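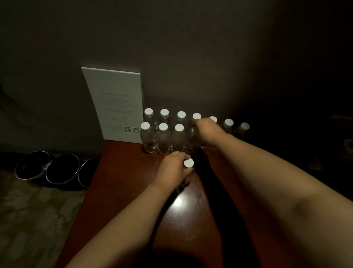

I set up the downstairs room for our reading group twice a year, and every time I forget how long the small stuff takes. Chairs are easy. You carry them in, you put them in a circle, you're finished. The water is what eats up the morning. I used to leave the bottles in their plastic wrap on the floor and let people tear at it, and by the break there would be bits of wrap everywhere. Now they go on the reddish-brown desk, against the wall, in two rows with the caps up. I do the back row first, then stand the rest in front of it. Anyone can reach one without leaning over a stranger, and I can see from across the room when we're getting low.

Water on a wood desk worries me a little, so I wipe the bottles with a dish towel before they go down. I had one bad ring on a table at the old place on Werau Street and I spent most of an August evening rubbing at it with mayonnaise, which my neighbor swore by. It helped some. I still moved a lamp over the spot.

The other thing I finally dealt with is cups. People bring coffee, they sit down, and there's no place to put it except the carpet next to their foot. I've watched 2 full cups go over that way, and the carpet in there is an olive-brown pattern that hides a lot but doesn't hide everything.
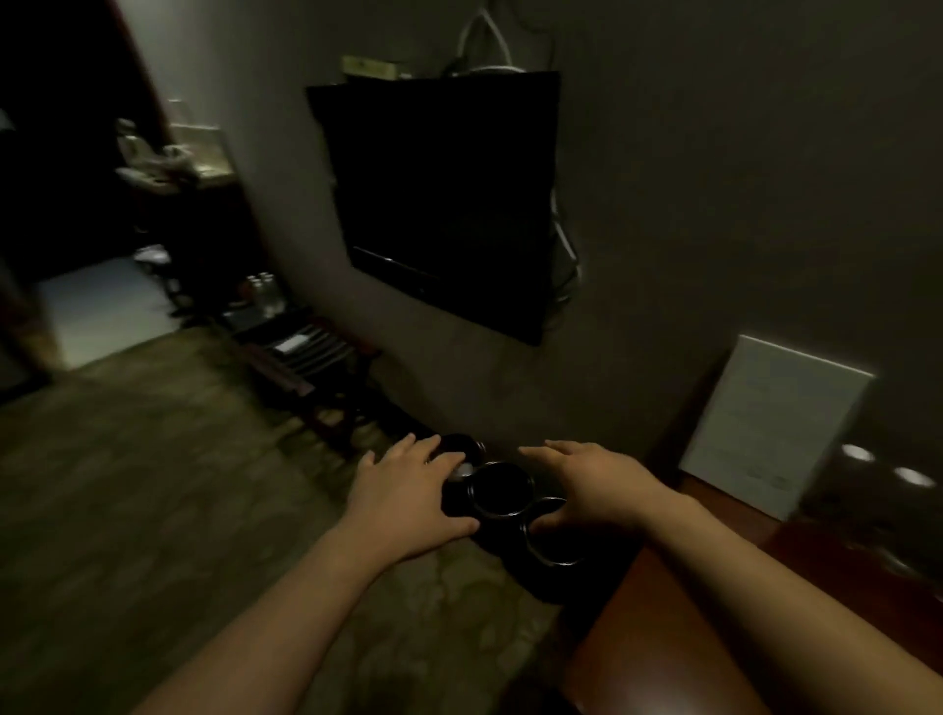

The black three-ring piece, down on the carpet by the desk.

I like the thin silver rims more than I expected to. The shiny black picks up fingerprints the second you touch it, so the dish towel gets used again. I tried it in a few spots on the floor before going back to the bottles. My rule for the floor is that nothing goes on the path from the door to the chairs — we have two members with canes, and one who never looks down.

The rest of the setup was ordinary. I swept, opened the window for a while, and put the spare copies of the book by the door. We're reading The Drultance Letters, all 123 pages of it, so I don't expect complaints about the length. Last time it was a long sea novel and half the group quit before the ship left port.

Next time I want to get a second trash can in there. The one we have fills up before the break.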